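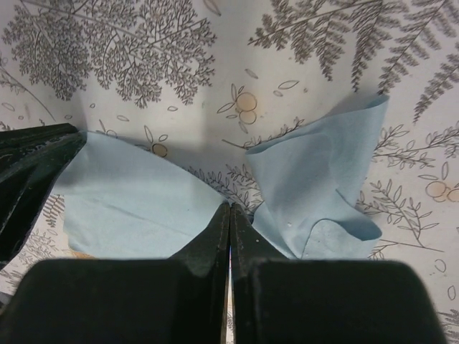
Section 4. Setting Up the Ring for a Televised Match

Applies to: Brorus touring ring, Stelport arena configuration
Revision issued 11 July 2022. Approved by Armindo Carrilho, Ring Operations.

4.1 General

Read this section in full before unloading the ring truck. It covers the assembly of the frame, the canvas and the ropes, and the checks required before any performer enters the ring. Lighting and entrance ramp work is covered in Section 5.

The crew chief is responsible for the work from the first delivery of parts until the ring is signed over to the referee. Only persons named on the crew sheet may work inside the barricade line during assembly.

4.2 Frame and Posts

1. Mark the center of the arena floor and confirm it with the broadcast director. The ring cannot be moved once the boards are down.

2. Set the four corner posts on their base plates. The post stamped 1032 goes at the corner nearest the timekeeper's table.

3. Connect the side beams, working clockwise from the stamped post. Hand-tighten all bolts.

4. Lower the center spring assembly into place and attach the cross beams.

5. Check the frame for level on all sides. Adjust the feet as needed, then tighten the bolts fully.

CAUTION: Do not stand beneath a raised beam. Two crew members must carry each side beam, and a third must guide it into the bracket.

4.3 Boards, Padding and Canvas

1. Lay the boards across the frame in the order painted on their undersides. Replace any board that is split or bowed.

2. Walk the full surface. A board that rocks underfoot must be lifted and reseated.

3. Roll out the padding and tape the seams.

4. Draw the canvas over the padding and lace it beneath the frame, starting at the middle of each side and finishing at the corners.

NOTE: The Bronda canvas is printed on one side only. Its logo must face the main camera position. Confirm the position with the director before lacing.

5. Attach the ring skirts after the canvas has been inspected.

4.4 Ropes and Turnbuckles

1. Hang the 3 ropes in order, beginning with the bottom rope.

2. Fasten each turnbuckle to its post and take up the slack evenly at all corners. Tightening one corner at a time will pull the posts out of line.

3. Tension the ropes to a reading of 75 on the Trajkovski gauge supplied in the tool case.

4. Fit the turnbuckle pads and secure their ties. No tie may hang loose on the inside of the ring.

CAUTION: Stand clear of the ropes while they are under tension and a turnbuckle is being adjusted.

4.5 Inspection and Sign-Over

1. The crew chief shall run the ropes on each side and report any change in tension.

2. The referee shall inspect the canvas for folds, loose tape and tools left behind.

3. Both shall sign the ring card. The card remains at the timekeeper's table until the end of the show.

4. If a rope, board or pad is changed between matches, repeat steps 1 and 2 and note the time on the card.

Rings stored for the season must be inspected again in October, before the first booking of the indoor schedule. Damaged parts are to be tagged and returned to the Stelport warehouse.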